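Beltamness Guest House Owners' Group
Minutes of the meeting held on Sat 20 September

1. Minutes of the February meeting were agreed.

2. Occupancy. Members reported 3,474 guest nights for the season, across 27 rooms. Midweek bookings were still weak. Prusau had the best August.
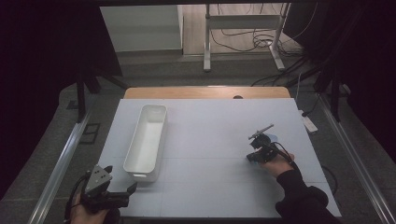 One member replied that the total should leave out the nights at Nuna, as the house there was shut for roof work until June and took only day visitors after that. Agreed to show Nuna separately next time.

3. Breakfast times. Guests leaving for the early ferry have asked for something before 7. Güler will offer a cold tray on request. Other houses to decide for themselves.

4. Joint leaflet. The printer has quoted £206 for a single fold. Room prices to be left out and the map redrawn.
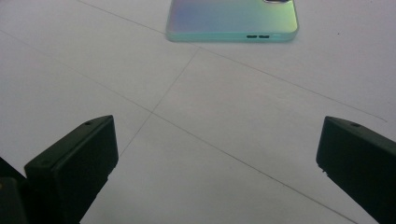
The wording on dogs also needs changing, as two houses no longer take them. Corrections by the end of the month please.

5. Linen. The laundry will raise its charge to 34p a pillowcase. Noted.

Next meeting at Prusau, date to be fixed.

Beltamness Guest House Owners' Group | Contact us | Back to top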